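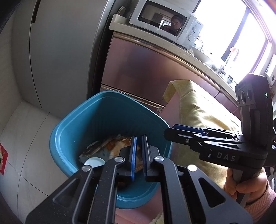

Gripper over the teal-blue bin

DALLOW COMMENT – EDITORIAL MEETING
Minutes of the June meeting

Present: Francine Beaudoin (chair), Ha-neul Shim, Jae-in Yook, So-yul Ok (minutes)
Apologies: Slavica Vlachou, who sent written notes on items 3 and 5

The meeting opened at 6.40 pm.

1. Minutes of the last meeting

Agreed, with one change. Under "Vandow by-election" the minutes said that we had decided not to endorse a candidate. Jae-in pointed out that we had put the decision off. The wording will be changed to "decision put off to next meeting".

2. Matters arising

The old comments archive is still showing in search results. Ha-neul has asked the web host to remove it twice and will ask again.

The blog roll has been tidied. Four dead links were taken out. Francine asked that the Rorholm Observer link stay, even though it has not been updated since the spring, and this was agreed.

The login for the newsletter account has been found.

3. Vandow by-election

Francine asked whether the site should endorse anyone. Jae-in was in favour. He said readers know perfectly well where most of us stand and that staying silent looks like fence-sitting. Ha-neul was against. She said that writers should be free to back whoever they like under their own names, and that an endorsement from the site would tie in people who had not agreed to it.

Slavica's note was read out. She would support an endorsement only if every regular writer were asked first, and thought there was not enough time for that.

So-yul said the two main candidates had both dodged our question on the bus subsidy and she would find it hard to recommend either of them.

Decision: no endorsement by the site. Individual writers may say how they will vote and why. Any piece that does so must carry the writer's name and state whether he or she is a member of a party.

Jae-in asked for it to be recorded that he disagreed.

The candidates' answers to our questions will go up unedited, in the order they came in. One candidate has sent 2 versions of his answer on parking charges. The second is much softer than the first. Jae-in wanted to publish both side by side. Francine thought this fair so long as the candidate is told beforehand. So-yul to write to his agent. If no reply comes by the time we publish, both will go up with a line saying that the second was sent later as a replacement.

Action: So-yul to write to the agent. Ha-neul to set up the page.

4. Complaint about "The Councillor Who Changed Her Mind"

The post has had more comments than anything else this year and one formal complaint, from the councillor's office. The complaint makes three points: the headline is unfair, the quotation from the planning meeting leaves out her second sentence, and she was not asked for a response.

Jae-in, who wrote the post, said the headline was fair. She had voted one way, spoken the other way and then put out a statement saying there had been no change. He accepted that the second sentence should have been included. It does not alter his argument in his view, but readers ought to have it.

There was some discussion of whether we should ask for a response before publishing opinion pieces. Ha-neul thought yes for local people and no for national figures, who have press offices and do not answer us anyway. Francine did not want a fixed rule. It was left that anyone quoted from a public meeting need not be contacted, but that anyone accused of being dishonest should be.

Decision: headline to stay. Full quotation to be added, with a dated note at the foot of the post. The councillor to be offered 300 words in reply, not to be edited except for legal reasons.

Action: Jae-in to make the change. Francine to answer the complaint. 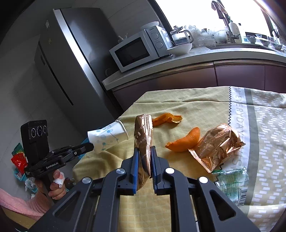

Copper-coloured foil wrapper held in the gripper

5. Comments policy

Ha-neul reported that she is now spending most evenings on comments. Most of the trouble comes from a small number of regulars, on both left and right, who reply to each other and not to the post. She proposed:

– a limit of 200 words on any comment
– threads to close once a post is a fortnight old
– name-calling to be deleted without notice, whichever side it comes from

Slavica's note supported the first two. On the third she asked what would count, as "Tory" and "lefty" are both used as insults on the site and both also used by people about themselves. Jae-in was worried that we would end up removing anything with a bit of life in it. Some of our own posts would not pass.

After discussion the third point was reworded: comments that attack another reader will be deleted. Rude remarks about politicians, parties and the writers of this site will be left alone unless they are libellous or threatening.

All three points agreed in that form. The new policy starts with the next post.

Action: Ha-neul to write it up. Slavica to be asked to take over comments two evenings a week.

6. Printed edition

Na Print can do the summer sheet at the same price as last time. Francine suggested printing 25 fewer copies, as there were leftovers at the library. Agreed. Copy to So-yul by the end of the month. The front page will be the by-election result if it is in, otherwise Slavica's piece on postal votes.

7. Any other business

Jae-in has been asked to speak at the Rorholm debating evening on whether councils should be elected all at once or by thirds. He will make clear that he is not speaking for the site.

Ha-neul asked that people stop sending copy as photographs of handwriting.

The meeting closed at 8.15 pm. Next meeting to be fixed by email.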